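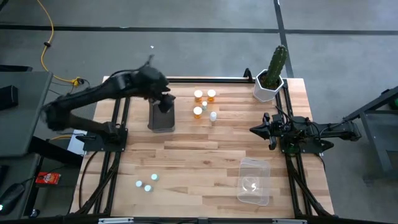

**Figure 1.** Tabletop station with two arms, used for the bottle-sorting task. The dark container is at left of center and the clear bin is at right.

## 3. Task and Setup

The Matside project ran as a one-term course at Whitcombe. Students worked in teams of 4, and every team used the same station (Figure 1). Two black arms face a wooden tabletop, one from the left side and one from the right. An open bin can be placed within reach of either gripper. We kept the table in place for the whole term so that teams could share recordings.

### 3.1 Objects

The object set includes amber-orange pill bottles with white caps, a small white bottle, a slender pale bottle, and loose round caps. Students chose these items after a first round with foam blocks, which most teams found too easy. Caps were the hardest class to pick up. They lie flat on the wood, and a gripper that comes in a few millimeters too high closes on air. The dark upright container was added in week two, when the teams asked for a task that needed a reach from above.

### 3.2 Data

Each team recorded its own demonstrations by teleoperation. Together the teams collected 2000 episodes, and we removed 400 of these before training. Most of the removed episodes had a dropped object that the operator did not try to recover. A few were cut short when a team ran out of lab time. Teams labeled each episode with the object, the target bin, and the arm that made the first grasp.

### 3.3 Training and Scoring

The baseline policy, Ballon, was given to all teams as starter code. Teams could change the input size, the action length, and the mix of episodes, but the network itself was fixed. A trial counted as a success if the object rested inside the correct bin when the arm returned to its start pose. Touching another object was allowed, but knocking one off the table ended the trial. We scored 700 trials in total, with object positions drawn from a printed list that the teams had not seen during training.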